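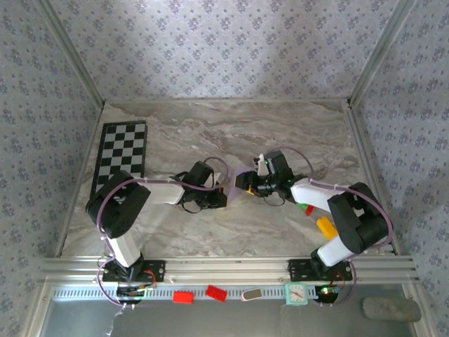
FLARNULBERG, November

Home | News | Business | Schools | Events | Contact

Pletus, the small automation firm on the east side of town, has started teaching its two-armed work cells by remote control, and it is training local people to do the teaching.

The firm moved into the former Figueroa print works in the spring. Its cells are built like shallow boxes, with a pair of arms mounted on a rail at the front and a flat surface between them where the objects go. One of the cells now in use has a marble-patterned surface and flowered paper on its walls. The arms face each other across it, and a thin, see-through purple sheet lies between the two grippers.

Soft, thin items like that are among the harder things for a robot to deal with, the company says. A block keeps its shape when it is picked up. A sheet folds, slides and sticks to itself, and it seldom lands the same way twice. Writing out every motion ahead of time does not work well for that kind of job, so Pletus has people show the arms what to do.

The operator sits at a separate desk and holds a pair of hand controls, one for each arm. When the operator's hand moves, the arm moves with it, and the grippers open and close with a squeeze of the fingers. The system, which the firm calls Pramus, stores the motion of both arms along with video of the work surface. Each run through a task is saved as one demonstration. After enough of them have been collected, they are used to train software that tries the same task with no one at the controls.

A new operator gets 3 days of practice before any runs are kept. The first day is spent on hard objects, mostly picking them up and setting them down. Work that needs both arms at once comes later -- holding one edge still while the other arm pulls, for instance, or passing an item from one gripper to the other.

Shifts at the controls are limited to 90 minutes, followed by a break. The firm said tired operators tend to make jerky motions, and the software picks those up along with the good ones. Runs with a dropped item are marked and set aside for a separate review.

Pletus also teaches some simpler tasks by hand. For those, the motors are eased off and a person takes hold of the arm and guides it through the motion. That method is quicker to learn, but it is awkward with two arms, and the person's hands can block the video. For anything involving sheets or bags, the firm uses remote control only.

The company has 5 cells running and plans to add 2 more over the winter. It is taking applications for part-time operators, with morning and evening shifts open. No background in robotics is needed. Applicants will be asked to complete a short session at the controls as part of the interview. Forms are available at the front desk of the Figueroa building -- use the side entrance while the parking lot is being repaved.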